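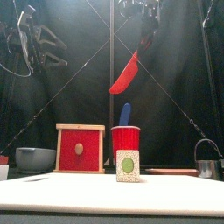
Re: [sowerby-tabletop] Cutting down Gulesby for a weeknight

Hi all,

Sorry for the slow answer, I've had this half written in my drafts since March and kept changing my mind about the auction part.

Lertchai Khamphan wrote:
> We tried Gulesby with five last month and called it at 11:30 pm with
> two rounds still to go. Everybody liked it, but I don't think I can get
> them to the table again unless it's shorter. Has anyone got a cut-down
> version that works? I looked at the one in the back of the rulebook
> (start with 1000 crowns, skip the first auction) and it seemed to hand
> the game to whoever sits first. Also, is the Iltudano expansion worth
> having if we're trying to make the thing SHORTER?
>
> Lertchai

You're right about the version in the back of the book! We played it three times and the first seat won all three, and one of those was my brother-in-law, who was reading his phone for most of it. The trouble is that you skip the auction but keep the turn order the auction would have given you, so seat one just walks into the harbor and everyone else picks over what's left.

What we do now is keep the first auction but make it blind. Everyone puts their bid under a hand, flip together, highest bid picks first and so on down. Ties go to whoever is farther from the dealer. It takes maybe three minutes, where the proper auction with five people was eating half an hour (we have one player who goes up by ones, every time, and he will not be talked out of it). We still hand out the 1000 crowns at the start, and that part of the short rules is fine. You need something to spend or the blind bids are all silly little numbers.

Then the second thing is the end of the game. The book says play until somebody reaches 100 on the prestige track. We stop at 70. I was nervous about this one, because I thought it would kill the slow builders, the people who go for canals and don't score until late. It does hurt them a bit. If your group has a dedicated canal player, let them score canals once in the middle, right after the second winter, and they'll stop complaining. Mostly.

Third thing, and this is more housekeeping than rules: sort the contract deck before people arrive. The gray-backed ones are three piles and the book has you deal them out face down, shuffle each pile, stack them, and then take off the top six. Do it while you're waiting for the kettle.

With those changes we get through a four player game in a bit over two hours. Five is closer to three. I haven't tried six and I don't want to.

On Iltudano, I'd say no, not for this. I like it a lot (the ferry rules are great, and the new map has that nasty choke point in the north) but it adds a whole extra phase and there's no clean way to pull it out again. One exception: the expansion comes with replacement player boards that have the upkeep costs printed on them, and those do save time. If somebody in your group already owns it, borrow just the boards.

One more option if you end up giving up on Gulesby altogether. Have you played Stastitz? Same sort of feel, bidding and shipping and being rude to your neighbors, but it's over in 90 minutes and the rules fit on four pages. The art is ugly and the money is horrible flimsy paper, so we use poker chips. I think it went out of print a while back, but copies come up on the trade list now and then. My record there is 2955 in a single game, which I mention only because my wife says it doesn't count (we'd been scoring the lighthouse wrong all evening).

Does anyone else have a fix for the third auction? Ours still drags. I've thought about a sand timer but the last time I brought one out it caused an actual argument.

I've got the blind bidding rules typed up on one sheet, if you want them just write me off list and I'll send it over.

Cheers, and let me know how the next one goes!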